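Merkus Community Help > Robots and automation > Rules and good practice

How strict should our rules be for what goes on the table?
Posted by tabletop_tess, April 11, 2024

Hello all, and sorry in advance for the length of this, I never did learn to write a short post. I have been asked to write the house rules for our two small arm benches, and I'm finding it much harder than I thought. The arms themselves I'm fairly comfortable with. We have a risk assessment, the stop buttons get tested, the speed is capped and there is a line on the floor that people do (mostly) respect. It's the objects I'm stuck on.

We do pick and place practice with ordinary household things. Bottles, fruit, boxes of biscuits, that sort of thing. Over the winter the collection grew and grew, and we now have 200 items on the shelf with no rule whatsoever about which may be used or how they should be set out. One colleague would like us to use nothing but plain foam blocks, and another says that if it fits in the hand it can go on the table. I'd like to land somewhere sensible in between – and I'd like to write it down before October, when we get a new group in and I shall have to explain it all to them from scratch.

To give you an idea of the kind of job I mean, a drinks bottle on the tray is about as ordinary as it gets with us.

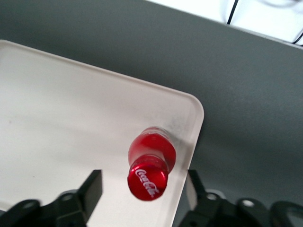 Fingers open either side of the bottle, cap upwards, close to the rim of the tray.

My draft so far says that anything with a lid must be closed, that nothing may be put within a hand's width of the table edge, and that one person is named as being in charge of the bench for the whole session. I had a fourth rule about distance from the tray rim but took it out, as I couldn't decide whether it was a safety rule or just me being fussy.

What do the rest of you have in yours? Do you keep a list of approved objects, or a list of forbidden ones? And does anybody bother with rules about where things stand, or is that left to whoever is setting up? I would be very grateful for actual wording if you are able to share it.

gantry_gran

Hello Tess, what a nice question, and don't worry about the length, mine will be worse.

We went through all this at Dizon a few years back. We started with a forbidden list, and I would gently steer you away from that. Ours was always one object behind. Somebody would bring in a thing that wasn't on it, and since it wasn't on it, it was allowed, and then we would have a little meeting and add a line. By the end it ran to several pages and people had stopped reading it. Now we keep an approved list, and each item has its own card with the weight, what it's made of, whether it is full or empty, and the grip force that was agreed for it. It takes an afternoon to set up and after that it's hardly any trouble at all.

For the card, full or empty matters more than people expect. A full bottle and an empty one of the same sort should be two separate entries with two separate cards, because the grip that suits one may crush the other or let it slip. We also put an upper limit on weight for everyday practice, which for us is 530 grams. That is our own figure for our own arms, so please don't copy it – work yours out from the payload in your manual, take off the weight of the gripper, and leave yourself a decent margin.

As for your fourth rule, I'd put it back in! Fingers need somewhere to go. If an object stands tight up against a raised edge then one finger may come down on the edge instead of beside the object, and then you have a bent finger pad or a tray sliding across the bench. Our wording is: "Leave clear space on both sides of the object for the open fingers, and check it at low speed before the first pick." You can have that with pleasure.

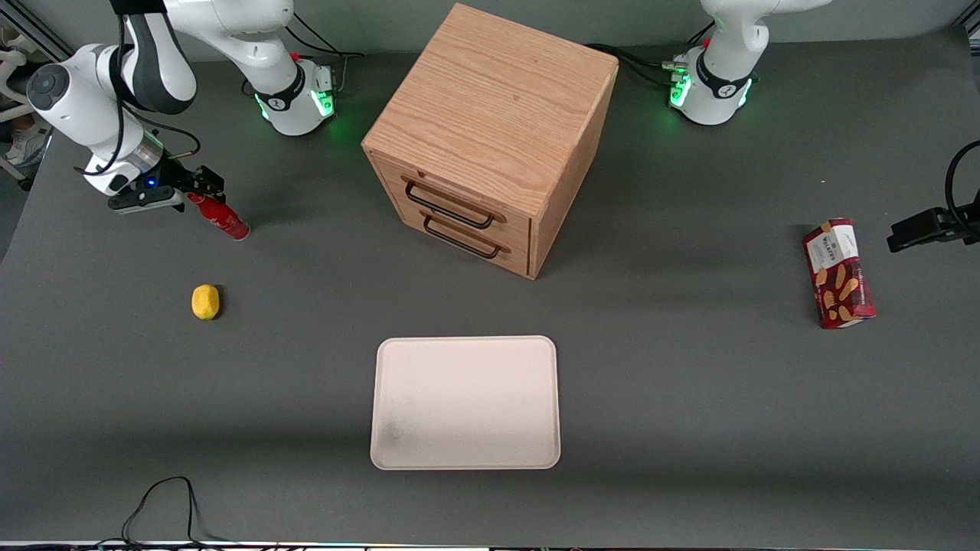

Pressurised containers are the one class where I would be quite firm, and I'd give them a paragraph of their own in your rules. Squeezing is what a gripper does for a living, and a can that has been dented or pierced under pressure is a nasty thing to have near your face. A mixed table makes it easy to forget this, as a red spray can on its side by a lemon and a box of Walkers shortbread looks like just one more bit of shopping. Ours says that a can of any sort may only be used if it has been properly emptied by its maker or replaced with a dummy of the same size, and that it carries a dated sticker saying which. Without a sticker it stays off the bench. It goes for cans lying down as well as cans standing up, and I mention that only because I was once asked.

While I'm at it, two more things that belong in the rules. Cables should be routed and fixed so that no part of the arm can catch them anywhere in its reach, and you should check that again whenever the table is rearranged. And if you have two arms on one bench, both must be stopped before anybody reaches in, including the one that isn't doing anything at that moment. We had people stopping only the arm they were looking at.

Do let us know what you settle on, I'd love to read it.

mr_pallet

approved list. also laminate it. we use Simano trays and they slide about so put a non slip mat under whatever you've got

oldfashioned_relay

I agree with nearly all of what gantry_gran has written, and would only add a word about the paperwork, which is my corner of things.

Please keep your safety rules and your good practice notes on separate sheets. If "stop both arms before reaching in" sits in the same list as "put the lemon back in the bowl", people will come to treat them as being of equal weight, and it won't be the lemon they take more seriously. Ours has one page for the rules, signed by everyone who uses the bench, and a longer set of notes that anyone may improve.

I would also log every drop and every bad grip, however small. We have 837 entries in ours at Nistora and it has been far more use to me than the risk assessment when deciding what should come off the approved list. A line each is plenty: the object, what it was resting on, the grip setting and what went wrong.

On standards, you will want the one that covers your kind of arm and also whatever came with the gripper, as the two are assessed together once they are bolted up. The objects being handled are part of that assessment too. A sharp or breakable thing held in a gripper can turn a perfectly gentle arm into something you wouldn't want to stand beside, so whenever a new sort of object joins the list, the assessment needs looking at again and initialling. With a shelf as big as yours I'd begin with the dozen or so that get used most and put the rest in a cupboard until they have their cards.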